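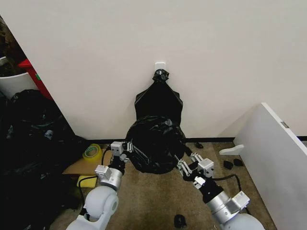

Flaltgate ward by-election: where we are

Quick one, between leaflet rounds. Nominations have closed and there are 2 names on the paper for Flaltgate, Kaj Thygesen for us and Ehsan Bugti standing as an independent. The Tallska Residents' list decided not to put anyone up in the end. They are not backing either candidate, whatever you may have read on the Bumia noticeboard, so please don't say on the doorstep that they are with us. They aren't with anybody.

Last time the seat went by 21 votes. 688 to us, 667 to the residents. Worth keeping in your head when it's raining and you've got one more street to do.

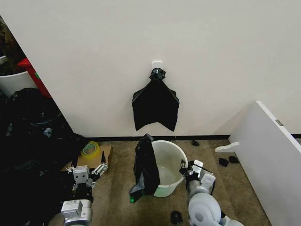

Those 667 have to go somewhere, or stay at home. Kaj thinks a fair few will stay at home. Ehsan is well known round the shops and has been out most evenings, good leaflet too, so no complacency please. His main line is the parking charges at Najafi Road. Ours is that Kaj spoke against the charges at the public meeting in December and has the letter to the council to prove it. Copies of the letter are in the hall, take a few with you.

Postal votes. The council has sent out 584 postal packs for the ward, which is a lot for a place this size. Plenty of people fill them in the day they land on the mat so we are already late in some streets. Bumia Close and the flats behind it have been done once. Top end of Najafi Road not at all. If you can only manage an hour, do that.

If someone tells you their pack hasn't come, give them the elections office number off the back of the canvass card. Don't offer to chase it for them and dont take anybody's completed pack away with you, even if they ask nicely.
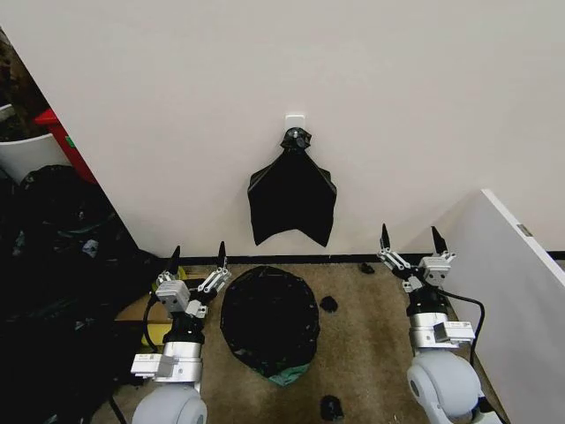 Hustings

Church hall, 7.30pm, doors at 7. Both candidates have said yes. Questions in writing beforehand or on a slip at the door, and the chair picks. Two minutes per answer, then one round of replies. We had far too much shouting from the back at the last one, some of it ours. Please clap or keep quiet.

Lifts from the Tallska side going at 6.45 from the bus shelter. Still one driver short.

Leaflets

Second leaflet is back from the printers. The polling station map on the back is right this time, the first one had the old school on it, sorry, my fault. Any of the first lot still in your bag, bin them. Bundles are sorted by street with the walk sheet on top. Bring the walk sheet back even if you only did half the street, and put a line through the numbers you missed so the next person isnt guessing.
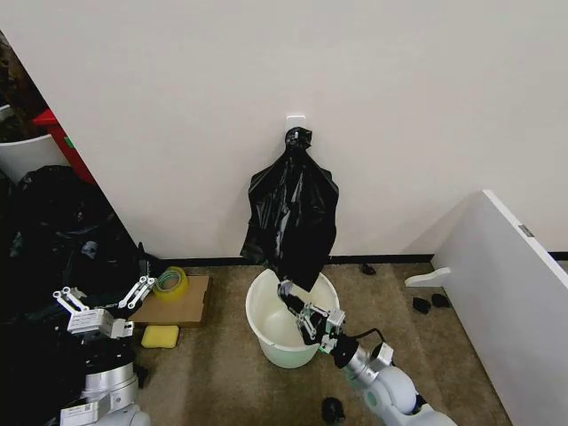
Polling day

Open 7am to 10pm. The ward votes in one place now, the community centre on Flaltgate Lane, side entrance. Need tellers for the early shift and again from 5 till close. Hardly any names down for teatime. Rosettes are fine outside, no slogans, and don't stand in the doorway. People don't have to give you their number so just say thanks and leave it.

Count starts once the box gets to the council offices, result expected before midnight. Kaj can take a few guests in, names to him by the hustings please.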